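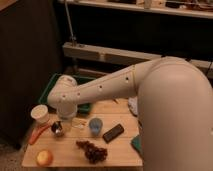 Figure 1. Tabletop workspace with the arm over the left side, near the paper cup.

Husenwood Tabletop: data card and short readme

Version of 14/08/2024
Maintained by Riaan Hlongwane and Trinidad Bermúdez, Rinurlow lab

What is in the data

Husenwood contains 1519 episodes of one arm doing short pick and place tasks on a table. Each episode has the video of a fixed camera, the joint positions, the gripper command and one sentence of instruction in English. The sentences were written before the episode was recorded, so the operator had to follow them, also when the wording was a little strange.

We collected the data to study one question: does a policy which learned with few objects on the table still find the target when more objects are added? We call this the clutter test. The objects are foods and common kitchen things, for example a carrot, grapes, a paper cup and a small blue cup.

How it was collected

All episodes come from teleoperation. Recording began in May. The operator chose a layout from a list of 34 layouts and placed the objects by hand, so positions are not exact between episodes of the same layout. Please do not use the layout number as a ground truth for position.

The camera was not moved inside a session. Between sessions it can be shifted slightly, and the calibration file is stored per session for this reason.
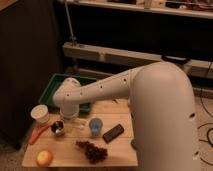 Figure 2. Arm above the area between the paper cup and the metal bowl.

Splits

train: 29 layouts
test: 5 layouts, not seen in training

The split is made by layout and not by episode. In our first version we mixed them, and the results looked much better than they should. If you compare with numbers from the Orkcombe report, check which version was used there.

Baseline

We trained the Pillay policy with 5 random seeds. On the test layouts it reaches the correct object less often than on the training layouts, and the most common error is to go to a neighbor of the target. Small containers standing close together are the difficult case. We did not tune the policy for this data.

Known problems

The forearm hides part of the table in many frames, mostly the back left. Object labels are given per episode, not per frame.
Shiny and transparent objects give poor masks with our segmentation script.
The background is dark and we did not correct the exposure.
Some instructions say "bowl" and some say "metal bowl" for the same object. We left them as they were written.

Contact

Questions about the files go to Riaan, questions about the baseline to Trinidad. Please write the session number in your message.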